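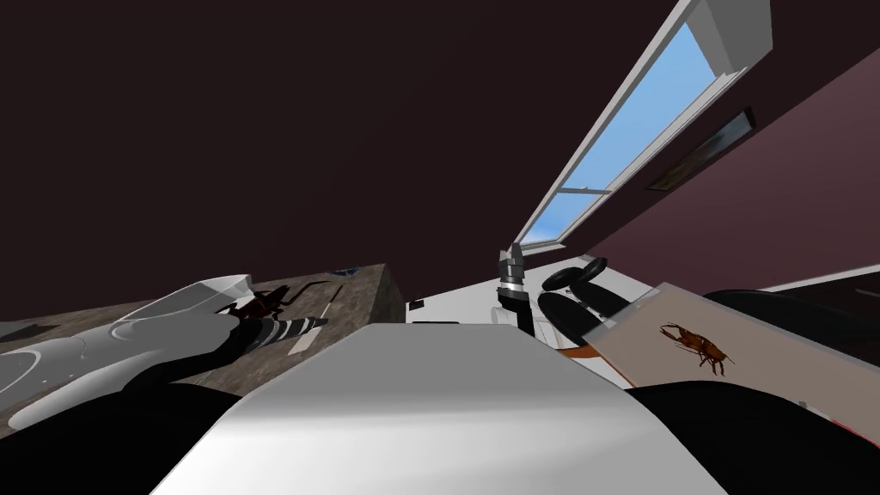

Murray Caron wrote in to say that a tilted view nearly always means the head camera mount was typed in by hand, and that I should check the roll value before touching anything else. I did that on Friday night.

The simulated cell has a table, two arms and a window in the back room that I never bothered to remove. I rebuilt it in May after moving to the new Dronora release, and the old mount settings didn't carry over. Roll was in degrees in my file and the loader wants radians.

I fixed the file, reloaded, and ran 99 resets to see if the mount stayed put. It did. The left arm still drifts a little at the shoulder, so I've lowered the gain on joint two and will leave it there for now.

The crayfish panel and the cockroach stay in. Next job is the joint limits, which are on line 1258 of a file I should have split up long ago.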